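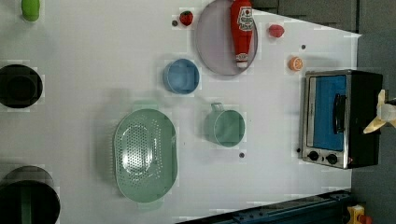 New year, so I'm sorting the play kitchen. It's had three homes since July and things were all over the place. Posting as I go.

2/ First job was getting it all out on a white table where I can see it. Ketchup on the big round plate, strawberry next to it, orange slice over on the right, black pots down the left.

3/ The colander takes up more room than anything else. It's oval with a handle at each end, and it won't stack with the bowls. It's going at the bottom of the box and the small food can live in it.

4/ Fruit next. I bought a mixed bag of it from Jellon for 12 quid and most of it has lasted well. 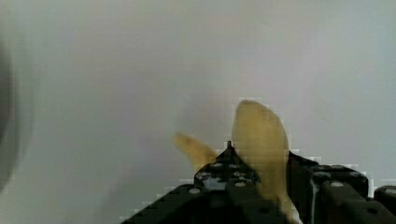
The banana is a keeper. It gets served with every meal, including soup.

5/ Rule for the food: if it has a split or a sharp edge it goes in the bin. If it's just faded it stays. Faded is fine, they don't care. 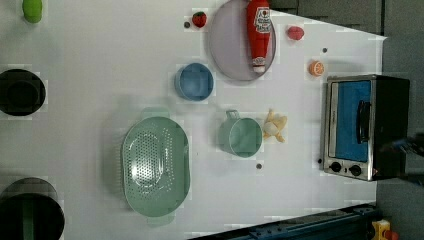 6/ Toaster oven. Black with a silver front and a blue glass door. It won't fit in the box with the rest so it gets its own shelf. I wiped the door with a damp cloth and a drop of washing-up liquid, nothing stronger.

7/ Plates and bowls go in the Wallner crate, pots in the drawer underneath. I'm not labelling anything. Labels lasted 10 days last time.

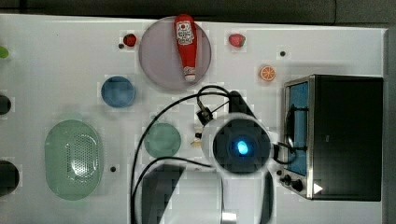

Gion Riedl: We keep the bowls with the pans at ours, otherwise they cook with one and can't find the other. Might save you a drawer.

Fair point, I'll try that. The crate can have the plates and the ketchup.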